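ハンドグリッパの指先パッドを二種類試した。ImdaleとPrelettiの比較。あわせてKaplanの広角カメラの取り付け角と、記録ソフトJodtonの設定も触ったので、順に書いていく。長い。

先に条件。グリッパ本体は同じもの。変えたのは指先のパッドだけ。人が手で持って操作するタイプで、カメラは本体側に付けて指先を見下ろす向き。アームには載せていない。

やりたいことは単純で、テーブルの上に置いた日用品を、縁がオレンジの白い箱に入れる。入れたら出す。記録はその両方向で取る。

採点するのは6点。青いプラスチックの箱、緑と白の紙箱、水色のボトル、白い電源アダプタ、丸い口のあるソケット、電球形のガラス。ほかにも小物が出ているが、邪魔役なので採点しない。

1点につき20回。持ち上げて、箱の底に置いて、指を離すまでで一回と数える。途中で滑って持ち直したら失敗にした。持ち直しを成功に含めると、どのパッドでもだいたい成功になってしまって比較にならない。

操作はAyantu Sisayさんと自分の二人。同じ物を同じ人が両方のパッドで試すようにした。前に人を混ぜて測ったとき、パッドの差より人の差のほうが大きく出たので。

Imdaleのパッドは表面が平らで柔らかい。押すとへこむ。爪で押すと跡がしばらく残るくらい。取り付けは裏の溝に差し込む方式。

Prelettiのパッドは濃い青で、表面に凹凸が入っている。Imdaleより硬い。取り付けはねじ。

見た目の第一印象ではImdaleのほうが何でもつかめそうだった。柔らかいほうが接触面積を稼げるはずだと思っていた。

交換の手間はImdaleが楽。差すだけで終わる。Prelettiは左右の角度を合わせながら締めるので、最初は30分近くかかった。二回目からはもっと早い。

角度合わせに手間取った理由は書いておいたほうがよさそう。左右のパッドの傾きがずれていると、閉じたときに先端だけが当たる。平らな物だと気づかないが、小さい物をつまむと回る。

自分のやり方は、薄い紙を一枚はさんで閉じて、引っぱってみる。片側だけ抜けるようなら傾いている。ゆるめて、閉じた状態で軽く押さえながら締め直す。

締め直したあとはJodtonの「全開」と「全閉」の登録をやり直すこと。忘れると開度の値がずれたまま記録される。自分は午前の分を一度それで捨てた。

Prelettiを付けた状態の手元。右側はAyantuさんが持っているほう。

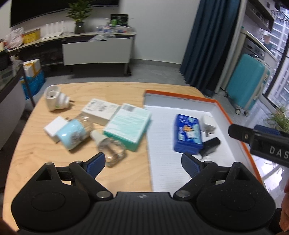

指を開いたところ。青いパッドの間は空。右奥の箱の中に青い箱と白い電源アダプタ。

指を全開にして、両方のパッドがカメラに入るかどうかを最初に確認している。片方でも外れると、あとで開度と映像を突き合わせるときに困る。

カメラの話を先に済ませる。Kaplanの広角は画角が広く、手元と一緒に部屋の奥まで映る。テーブルの向こうのテレビ台も、カーテンも入る。

背景が映ること自体は、今回の用途では悪くない。手首の動きを映像から推定するので、動かない背景に模様や角があるほうが助かる。白い壁だけに向けると推定が不安定になった。

まずいのは窓と床。明るい窓が端に入ると自動露出が引っぱられて、手元が暗くなる。光沢のあるタイルの反射も同じ。

対策として露出を固定した。箱の内側が白飛びしない値にして、あとは触らない。箱の中が白いので、自動のままだとグリッパを箱に近づけるたびに明るさが揺れる。

取り付け角は三段階を試した。浅いと遠くがよく見えて指先が下端に寄る。深いと指先は中央に来るが、箱の中をのぞくまで箱の奥が見えない。

結局、中間。指先が画面の中ほどより少し下に来るあたり。箱の奥の壁がいつも見えていると、置く位置を決めるのが早い。

深い角度は小物をつまむだけなら一番よかった。電源アダプタの端子の向きまでわかる。ただ、箱に入れる動作が混ざると操作する側が首を動かして直接のぞくようになり、映像だけでは追えない動きになる。

レンズの歪みはそれなりにある。テーブルの縁は曲がるし、端にある家具は傾いて見える。較正は取ってあるが、端のほうの誤差は大きいまま。指先の周辺では問題になっていない。

レンズの前に保護板を付けるかどうかも迷った。付けると窓の光で薄く反射が出る。外した。そのかわり毎回はじめに拭く。

ここからパッドの結果。まず青いプラスチックの箱。どちらも落とさない。角がはっきりしていて軽い。差が出ないことを確かめるための物として入れておいた。

差が出たのは速さの感触で、Imdaleは離すときに少し粘る。指を開いても箱が片側のパッドについてきて、置いた位置からずれる。Prelettiはすっと離れる。

緑と白の紙箱。Imdaleは面を広くつかむと安定する。ただ、閉じる力が強いと箱の側面がへこむ。へこむとつかめてはいるが、次に持つときに滑りやすくなる。

Prelettiは弱い力で持ち上がる。凹凸が紙の表面に引っかかる感じ。何度もやると箱の角が少し毛羽立った。紙箱を長く使うなら予備を用意したほうがいい。

水色のボトル。今回の本題はこれ。横に寝ていて、丸くて、表面がつるつるしている。箱の中に入ると壁際に寄って、片方の指が入る隙間が狭くなる。

Imdaleは20回中6回落とした。ほとんどが持ち上げた直後ではなく、箱の縁を越えるあたり。手首を返したときにボトルが軸まわりに回って抜ける。

Prelettiは20回中19回成功。落とした一回は、指がボトルの端に寄りすぎていた。パッドというより持つ位置の問題に見える。

正直なところ、こんなに開くとは思っていなかったので、順番を入れ替えてもう一度測った。Prelettiを先、Imdaleを後。傾向は同じだった。

Imdaleの名誉のために書くと、布で拭いた直後は成績がいい。続けて使うと紙箱の粉が表面について、そのあとのボトルで滑る。物の順番が効いている。

対策としては、紙箱のあとに必ずパッドを拭く。粘着性のある柔らかい素材を使うなら、この手順を記録の手順書に入れておかないと日によって結果が変わる。

Prelettiは粉が凹凸の溝に落ちるのか、続けて使っても急に滑ることはなかった。そのうち溝が詰まるはずで、何日分もつかはまだ測っていない。

箱の中のボトルに片側から寄せるときの指の位置。
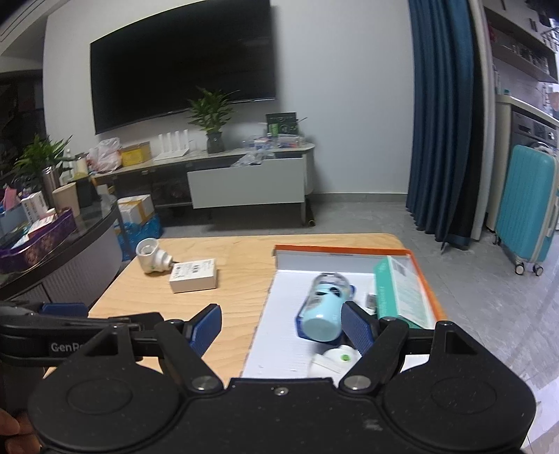
右のパッドをボトルの側面に当てた状態。左のパッドはまだテーブル側にある。

片側を先に当てる入り方を、自分たちは「片寄せ」と呼んでいる。箱の中の物は両側に指を同時に下ろせないことが多い。先に片方を当てて物の位置を決め、もう片方を後から入れる。

片寄せでのパッドの差。Imdaleは当てた瞬間に物がくっついて一緒に動く。狙った位置に押したいときは便利だが、当てただけのつもりでも動いてしまう。

Prelettiは当てても動きにくく、押した分だけ動く。慣れるまでは押し足りないことが多かった。慣れたあとはこちらのほうが読みやすい。

片寄せのときは本体の傾きも大事。箱の縁に本体の下側が当たると、そこを支点にして指先がぶれる。縁に当てて安定させる持ち方を試した人もいたが、映像では手首が不自然に止まって見えるのでやめてもらった。

壁際に物が立っている場合、外側の指を入れる隙間がない。そのときは上から浅くつまむか、いったん内側へ倒す。どちらにするかを先に決めておかないと、記録ごとにやり方がばらばらになる。

今回は「隙間がなければ上からつまむ」に統一した。失敗しても倒すほうへ切り替えない。データの行数は減るが、あとで見返すときに楽。

白い電源アダプタ。小さいわりに重く感じる。どちらのパッドでも持てるが、端子側をはさむとImdaleには跡がつく。柔らかいので金属の角が食い込む。

跡は放っておくと戻るものと戻らないものがあった。戻らないほうは溝になって、次に薄い物をつまむとそこに落ち込む。Imdaleを使うなら、金属の角が出ている物は本体側をつかむと決めたほうがいい。

丸い口のあるソケット。口の縁をつまむ人と、胴をつかむ人に分かれた。Ayantuさんは胴、自分は縁。縁のほうが早いが、置くときに傾く。

ソケットは両パッドとも大きな差なし。強いて言えば、縁をつまむときはPrelettiのほうが先端の形がはっきりしていて狙いやすい。Imdaleは先端が丸まって見えて、映像で接触点がわかりにくい。

電球形のガラス。これだけはImdaleがよかった。力を抜いても表面に吸いつくので、強く握らずに済む。Prelettiだと少し強めに閉じないと不安で、ガラスなので操作が慎重になる。

慎重になると何が困るかというと、動作が遅くなる。Prelettiの回は、見返すとガラスに触れる前にいったん止まっている。学習に使うと、その停止まで覚えそう。

Tarık Yalçınkayaさんに見てもらったところ、閉じる力の上限を下げておけば安心して早く閉じられるのではと言われた。Jodton側で引き金の最大値を制限できる。

やってみた。ガラスには効いた。止まる時間が短くなった。ただしボトルを持つには力が足りなくなるので、物ごとに設定を切り替えることになる。

切り替え忘れが怖いので、今のところガラスの回だけまとめて最後に取っている。順番を混ぜたほうがデータとしてはいいのはわかっている。

コントローラ側の話をもう少し。Jodtonは引き金の押し込み量と指の開度を別々に記録できる。最初は開度だけでいいと思っていたが、両方取っておいてよかった。

物をはさんだあと、さらに引き金を押し込んでも開度はほとんど変わらない。そこで差が出る。押し込み量から開度を引いた分が、だいたいの握りの強さとして使える。校正した力の値ではないので目安。

この目安で見ると、ボトルはImdaleのほうが強く握っていた。握っているのに落としている。操作する側は滑るのを感じて強く握るが、つるつるした面では柔らかいパッドが逃げる、という解釈をしている。

断面を見たわけではないので、逃げているというのは推測。透明な筒で接触面を裏から見れば確かめられると思う。そのうちやる。

映像と開度の時刻合わせ。記録の最初に指を二回開閉して、それを目印にしている。音で合わせる方法も試したが、部屋の音を拾って使えなかった。

二台を同時に使うときは、両方の指が片方のカメラに映る位置で開閉する。一台ずつ別々にやると、二台の間のずれが残る。

二台の作業では右側のカメラに左手のグリッパが入り、左側にも右手のグリッパが入る。互いに隠し合う時間がけっこう長い。箱の中で両手を使うと特にそう。

箱の中の作業は一台、テーブル上の受け渡しは二台、と分けることにした。両手で箱に入れる課題はカメラをもう一つ上から足せるようになってから。

持ち手の疲れについて。本体が大きいので、長く持つと手首より先に前腕がだるくなる。Ayantuさんは肘をテーブルにつけると楽だと言っていたが、その姿勢だと奥の物に届かない。

休憩は決めて入れたほうがいい。疲れてくると箱の縁を越える高さが低くなって、縁に物をぶつける回が増えた。パッドの成績のように見えて人の成績、という回が混ざる。

指の根元のねじも見ておくこと。左右の関節の金属のピンまわりは、使っているうちに少しずつ遊びが出る。遊びが出ると、全閉の位置が左右で変わる。自分は記録のはじめに必ず指で揺らしてみる。

本体についたほこりも意外と映る。黒い筐体なので目立つ。学習に影響するほどではないと思うが、レンズを拭くついでに拭くようにした。

今のところの結論。日用品を混ぜて箱に入れる作業なら、自分はPrelettiを使う。落とさないことと、続けて使っても変わりにくいことが理由。

ガラスや塗装面のように傷と割れが気になる物だけを扱うならImdale。ただし拭く手順込みで。粉の出る紙箱と混ぜない。

片側Imdale、片側Prelettiも一応試した。ボトルでは悪くないが、離すときに必ず柔らかいほうへ物が寄る。置く位置が偏るのでやめた。

値段はここには書かない。どちらもまとめて買うかどうかで変わるし、自分の買い方が参考になるとは思えない。

質問が来ていたので追記。Q、パッドの色は映像に影響するか。濃い青は木のテーブルの上では見分けやすい。青い物をつかむと境目がわかりにくくなる。今回の青い箱がそれ。

青い箱の回は、接触の瞬間を映像だけで決めるのが難しかった。開度の変化が止まった時点で決めている。色の違うパッドがあれば試したい。

もう一つ、手袋は必要か。自分たちは素手。手が映像の隅に少し入るが、そのまま使っている。気になる人は用途に合わせて決めればいいと思う。

もう一つ、アームに載せたときも同じ結果になるか。まだわからない。人は滑りかけると無意識に手首を戻すので、アームだとどちらのパッドも成績は下がると予想している。

アームは11月に試す予定。取り付け板の寸法をTarıkさんに確認中で、パッドはPrelettiから始める。Imdaleはボトルと電球形のガラスだけ測り直す。

そのとき露出とカメラの角度は今回のまま変えない。パッドと載せ先とカメラを一度に変えると、何を測ったのかわからなくなる。

溝の詰まり具合は、毎回同じ距離でパッドだけ撮って並べている。変化が見えるくらい溜まったらこのスレッドに足す。

訂正。途中で「ほとんどが箱の縁を越えるあたり」と書いたImdaleのボトルの失敗、見返したら一回は置く直前だった。落とした回数は変わらない。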